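Plundine Grasping Set
README, last edited Jan 2, 2018

What this is

Plundine is a set of grasp attempts made by a robot arm working over bins of household objects and toys. We collected it to train a model that looks at a camera image and a proposed motion of the gripper, and predicts whether closing the fingers there will pick something up. It can be used for other things, but that was the purpose and most of the choices below follow from it.

The release has 3185 attempts. Each one is stored whether it worked or failed. Please don't filter out the failures before you've read the section on labels.

Who made it

Collection was run by Lộc Thân and Roxana Montoya at the Kalturbridge lab. Aníbal Quispe wrote the arm control code and the recorder. Kuldeep Mishra did the label checks and looks after the files now. Fredy Villca built the bin mounts.

Folder layout

Each session has its own folder, named by session number. Inside you will find:

attempts.csv - one row per attempt
before/ - colour image taken with the arm out of the way
during/ - colour image taken while the arm is in the bin
after/ - colour image taken once the arm has cleared
pose/ - gripper position and rotation at each control step, plain text
notes.txt - whatever the operator typed during the session

Images share a number with their row in attempts.csv. Session 4 has no notes.txt. The file was overwritten and we have no backup of it.

Columns in attempts.csv

attempt_id: whole number, starts again at 1 in each session
target_x, target_y: where the gripper was sent, in metres, measured from the bin corner nearest the arm base
angle: rotation of the gripper about the vertical, in degrees
closed_width: gap between the fingers after closing, in millimetres
label: 1 for a successful grasp, 0 for a failure, -1 for unsure
source: "random" or "model", depending on what chose the motion
operator: initials

How attempts were chosen

Early sessions used random targets inside the bin walls. Once we had enough of those to train a first model, it proposed most of the targets and we kept a share of random ones mixed in. The source column tells you which is which. If you want an unbiased sample of the bin, use the random rows only.

The operator changed the objects every 50 attempts, or sooner if something had rolled into a corner and stayed there. Objects were tipped in by hand and not arranged. We did not fix objects that landed on their side or on top of each other.

How labels were made

The first pass is automatic. The recorder compares the before and after images and also checks closed_width. If both say an object was lifted, the row gets a 1. If both say it wasn't, it gets a 0. Anything else went to Kuldeep, who looked at the images and either settled it or marked it -1.

Soft toys cause most of the trouble. The fingers can close on a bit of fabric and end up nearly shut, so the width check says failure while the images say otherwise. Treat closed_width with care on those rows.

Objects

The full pool is 27 objects, with only a handful in the bin at a time. They were picked to vary in shape, stiffness and shine. A typical load might have a blue bowl, a green toy dinosaur, a plush toy and an orange cup, with the arm coming in over one side of the bin.

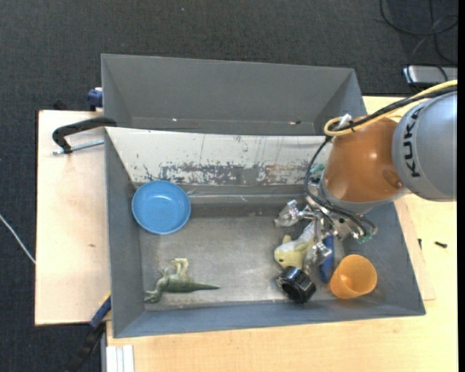 Known problems

- The bin walls are scraped and the marks grew over time. A model can learn to tell early sessions from late ones by the wear alone. We suggest splitting by session and checking for this.
- Shiny objects give bright spots that move between the before and after images. The automatic check sometimes took these for a moved object. We fixed the ones we found.
- The bowl is hard to grasp except at the rim, and random targets seldom land there. Successes on it are rare.
- The camera was bumped in June and put back by eye. Sessions after that have a small offset. The corrected calibration is in calib_b.txt; use calib_a.txt for everything earlier.
- Lighting was the ordinary room lights. There is some drift in colour between sessions and we have not corrected it.

Suggested split

The files train.txt and test.txt list session numbers. No session is in both. Objects do repeat across the two, so test results tell you about new piles of familiar things. For unseen objects, use split_objects.txt, which holds several objects out of training altogether.

Changes

1.1 - fixed swapped target_x and target_y in two sessions, added split_objects.txt
1.0 - first release

Questions and corrections

Write to Kuldeep with the session number and attempt_id. If you think a label is wrong, say what you think it should be - he keeps a list and the fixes go into the next version.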